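4.2 Vorführung am Besuchstag

Der Besuchstag in Tirnthorpe fand im August statt und diente zwei Zwecken. Zum einen sollten die Projektpartner aus Marras und Akham den Ablauf der Aufzeichnung kennenlernen, zum anderen wollten wir prüfen, ob sich die Aufgabe »Tisch abräumen« ohne längere Einarbeitung vermitteln lässt. Als Ort wurde eine Wohnung mit Küche und angrenzendem Zimmer gewählt, die bereits für die Aufnahmen des Zania-Korpus genutzt worden war. Abbildung 3 zeigt die Arbeit mit den handgeführten Greifern am Esstisch; Ziel der Ablage ist der grüne Korb.
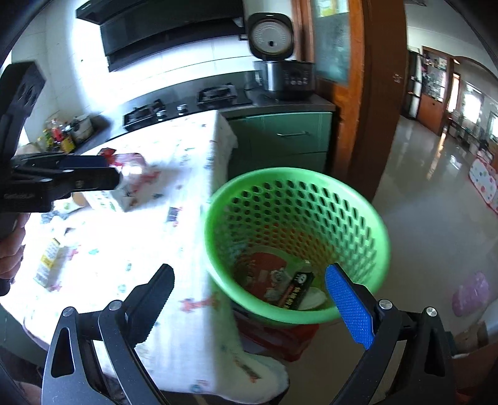 Lesezeit dieses Abschnitts: 2 Minuten

Abbildung 3: Abräumen des Esstischs mit handgeführten Greifern. Oben: Blick auf den Ablagekorb, in dem bereits Verpackungen liegen. Unten: Gegenstände auf der Tischdecke.

Die Vorführung begann um 10 Uhr. Danai Karagiannis erläuterte zunächst die Haltung der Greifer und führte die Aufgabe mehrmals selbst vor. Danach übernahmen die Gäste. Insgesamt wurden 11 Personen eingewiesen, von denen drei schon an früheren Aufnahmen in Akham beteiligt gewesen waren. Vorgegeben war nur das Ziel: Der Abfall sollte vom Tisch in den Korb gelangen. Die Reihenfolge blieb frei, ebenso die Wahl der Hand.

Diese Freiheit führte zu deutlich unterschiedlichen Strategien. Ein Teil der Gäste räumte von vorn nach hinten ab, andere suchten zuerst die Gegenstände mit fester Form. Zerknülltes Papier und Folie wurden häufig mehrfach angefasst, bevor der Griff hielt – die Finger schlossen sich hier oft nur um eine Falte des Materials. Liegende Becher bereiteten weniger Mühe, solange sie quer zur Öffnung der Finger lagen.

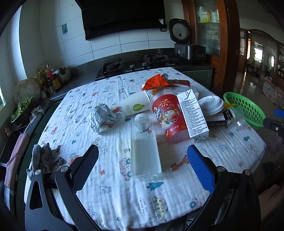
Schwieriger war der Umgang mit der Tischdecke. Bei flachen Gegenständen wurde der Stoff gelegentlich mitgefasst und verschob dann auch benachbarte Teile. Marisol Ochoa, die die Durchgänge protokollierte, vermerkte solche Fälle gesondert. Wir haben sie nicht verworfen, sondern mit einer eigenen Kennzeichnung in den Datensatz übernommen.

Am Besuchstag entstanden 619 Sequenzen. Zusammen mit den zuvor in derselben Wohnung aufgezeichneten Durchgängen umfasst der Teilkorpus damit 3313 Sequenzen. Die Aufnahmen der Gäste werden in Abschnitt 5 getrennt ausgewertet, da sich Tempo und Griffwahl von denen der geübten Personen unterscheiden. Ein direkter Vergleich der Dauer ist nur eingeschränkt möglich – mehrere Gäste unterbrachen ihre Durchgänge für Rückfragen.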